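Home | Downloads | Rilari Cell Guide | Section 7 | Section 8 | Spare Parts | Contact

Rilari Demonstration Cell: Set-up and Operating Guide

Section 7. Running the cell for visitors

This section covers open days, customer visits and classroom demonstrations. It assumes that the cell has been installed as described in Section 3 and that the arm has passed the joint check in Section 5. For unattended running, see Section 9.

7.1 Grip check before a visit

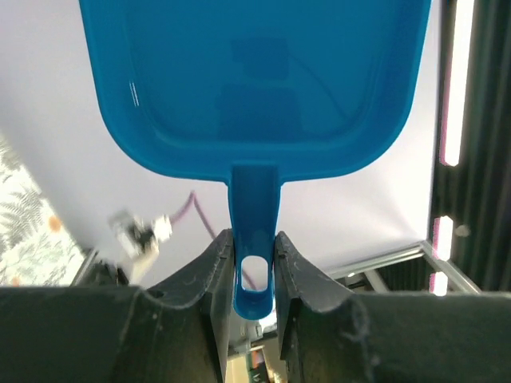
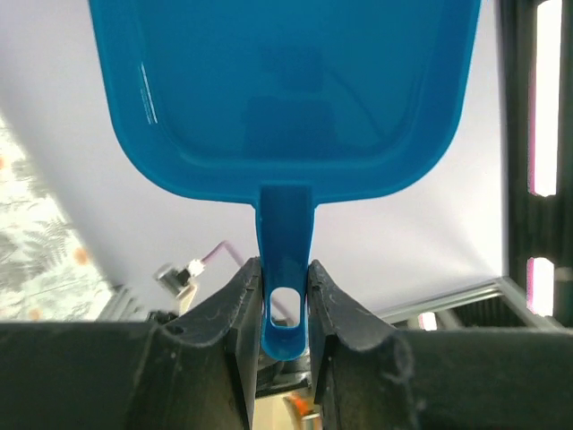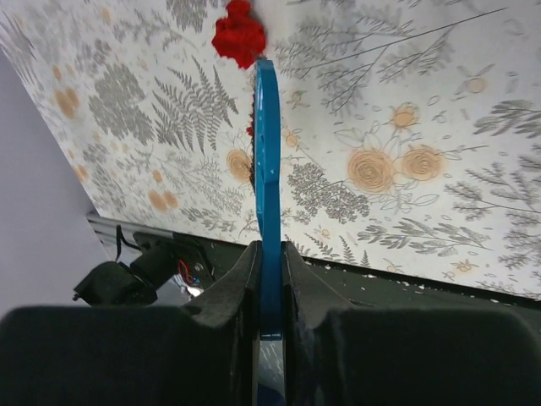
A demonstration normally starts with a static hold, and the hold should be checked by the operator before the barrier is opened to visitors. Static holds are run at low force with the arm parked and the wrist camera on the visitor screen. The standard part for the hold is a household dustpan, presented by the handle. The correct position is the one in the first two pictures: pan uppermost, the rounded end of the handle between the two fingers, and the oval hanging hole still in view above them. If the hole is covered, the handle has been fed too far into the grip and the place motion will set the pan down high. Release it and present it again. Scuffs and lint on the fingers, also visible in those two pictures, do not affect the hold. Grooves that catch a fingernail do, and the fingers must then be replaced as a pair (Section 11).

7.2 Before the day

Complete these steps no later than the afternoon before the visit.

1. Confirm the visitor program is loaded. The program list should show VISIT_A as active. Do not run a visit from a training program.

2. Open the Hold page and set the grip force to 43 percent. This value is for thin plastic parts. Do not carry it over to glass or metal.

3. Set the arm speed limit to 200 mm/s. The limit applies to all motions in VISIT_A, including the return to park.

4. Route all loose cable outside the swept area of the wrist. Move the wrist by hand through its full rotation with the drives off and watch each cable as it passes the frame.

5. Wipe the fingers with a dry, lint-free cloth. Do not use alcohol on the finger pads.

6. Clear the work surface of small parts, cable ties and packaging. Parts for the demonstration stay in the Dalier tray until they are called for.

7. Check that both stop buttons latch and release. Test the remote stop from the place where the host will stand.

8. Run VISIT_A three times from start to finish with no one at the barrier. If any run stops on a fault, clear the fault and begin the three runs again.

NOTE: The grip force returns to its default after a controller restart. Repeat step 2 if the cell has been powered down overnight.

7.3 Positions and duties

Two people are required for any visit. One operates, one hosts. They may not swap during a run.

Operator: holds the enabling device, watches the arm, calls "clear" before each start.

Host: stands on the visitor side with the remote stop, talks to the group, watches hands and bags.

For groups of school age, add a third person at the gate. At the Fulton site the gate opens inward and must be tied back before the group arrives.

The maximum group at the barrier is set by the floor marking. Remaining visitors wait behind the second line and are brought forward after the first run.

7.4 Start-up on the day

1. Switch on the controller and wait for the steady green lamp.

2. Release both stop buttons.

3. Press RESET once. Fault 503 at this point means that the gate switch is open. Close the gate and press RESET again.

4. Home the arm from the Manual page.

5. Open the Camera page and select Wrist. The gripper fingers should occupy the bottom of the view. If they are at one side, the camera bracket has moved. Loosen the two bracket screws, center the view and retighten.

6. Check the focus with a part in the grip. The near edge of the part should be sharp. Background blur is normal at this distance and should not be adjusted out.

7. Send the arm to PARK and leave the drives off until the group has arrived.

CAUTION: Bright vertical lamps near the cell can wash out one side of the wrist view. Lower the camera exposure one step at a time. Do not use automatic exposure during a run. The picture changes brightness each time a part enters the view, and the part finder may reject it.

7.5 The standard demonstration

The sequence below takes one group through the cell. The host should give the safety talk before step 1 and not during it.

1. Operator calls "clear" and starts VISIT_A. The arm moves from PARK to PRESENT and opens the fingers.

2. Operator places the dustpan handle between the open fingers. Keep the fingertips of your own hand on the pan, never on the handle.

3. Operator presses HOLD. The fingers close and the force bar on the visitor screen rises to the set value.

4. Operator lets go and steps back behind the operator line.

5. Host points out the wrist view. Allow the group time to compare the screen with the arm.

6. Operator presses CONTINUE. The arm turns the part through a quarter turn each way and stops.

7. The arm lowers the part to the tray and releases.

8. Operator returns the arm to PARK and switches the drives off.

9. Host takes questions. The gate stays closed.

NOTE: If the part slips in step 6, press HOLD again only after the arm has stopped. Do not reach in to support the part. A dropped dustpan does no harm to the cell and can be picked up after the drives are off.

7.6 Alternative parts

Narrow, flat parts can be shown in place of the dustpan. The third picture has a blue plastic piece standing upright in the gap, with the fingers closed on its lower section and most of its length clear above them. A part held in this way needs free space over its upper end. Textiles, yarn and similar soft material should be kept out of the turning radius when the arm is to move, as fibers collect in the finger joints and are slow to remove.

Parts that should not be used in front of visitors:

- anything with an exposed blade
- filled containers
- parts belonging to a visitor
- parts heavier than the rating on the gripper label

Visitors sometimes ask for their own phone to be lifted. Refuse.

7.7 Backdrops

A backdrop improves the wrist view when the room behind the cell is busy. Patterned panels are acceptable for static holds. For part finding, use the plain side. The Hsiao part finder compares edges, and a fine printed pattern adds edges that do not belong to the part.

Fix the panel to the frame with clips at both upper corners. Do not lean it against the rail. Check its lower edge after every group.

7.8 Faults seen during visits

Fault 503. Gate switch open. Close the gate, press RESET.

Fault 753. Grip force not reached within the time limit. Either the part was not fully between the fingers or the air or drive supply is low. Release, present the part again, press HOLD. If the fault repeats, end the demonstration and see Section 10.

Wrist view frozen. Stop the run. Leave the Camera page and open it again. Do not continue without the view, even if the arm is behaving normally.

Arm stops with no fault shown. The enabling device was released or squeezed past the middle position. Return it to the middle position and press CONTINUE.

Part finder rejects a good part. Check the backdrop, then the exposure, then the lens. A soft brush is supplied for the lens.

7.9 After the last group

1. Send the arm to PARK and switch the drives off.

2. Press both stop buttons.

3. Remove any part from the gripper by hand using the manual release.

4. Brush the fingers and the gap between them.

5. Enter the number of runs and every fault in the visit log. Initial the entry.

6. Restore the speed limit if the cell returns to normal work the next morning.

7. Return the remote stop to its charger.

7.10 Changes to this section

Wed 26 August: step 8 of 7.2 changed from one run to three (C. Fitzgerald). Exposure caution added to 7.4 after the July visits. Gate note for Fulton supplied by Bheki Le Roux. Part finder text in 7.7 checked by Lai-ching Kwan. Grip force value confirmed by Jianguo Xie on both finger types.

Corrections to this section go to Zihan Ren, with the section number and the controller software version.

Next: Section 8. Moving the cell between sites

Was this page useful? Yes (12) No (1) | Comments (0)

Rilari Support | Contact | Terms | All rights reserved | Back to top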